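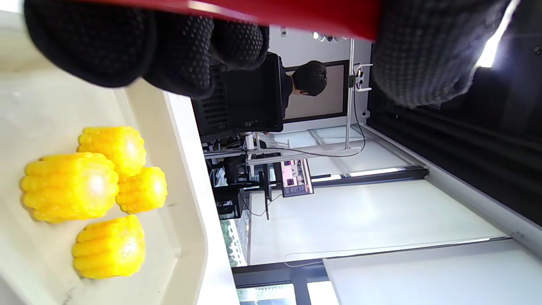
Cutting corn on the cob into short pieces

Print this page | E-mail this to a friend

Posted by Elisa Colombo
I would like to serve corn in short pieces for a lunch of 24 persons. My knife stops in the middle of the cob and I am afraid for my fingers. Is it better to cut before or after cooking?

Sheena Yule
After. Boil it 9 minutes, let it cool, then cut.

Stelios Economou
I cut mine raw, with a heavy knife. Put the blade on the cob, hold the handle with one hand and press on the back of the blade with the other palm. Do not saw. Under the board I lay a damp cloth so it does not slide. The pieces never come out the same size, so the large ones go first in the pot.

Manaia Fairweather
Mine I just break by hand lol

This site uses cookies. By continuing you accept our cookie policy.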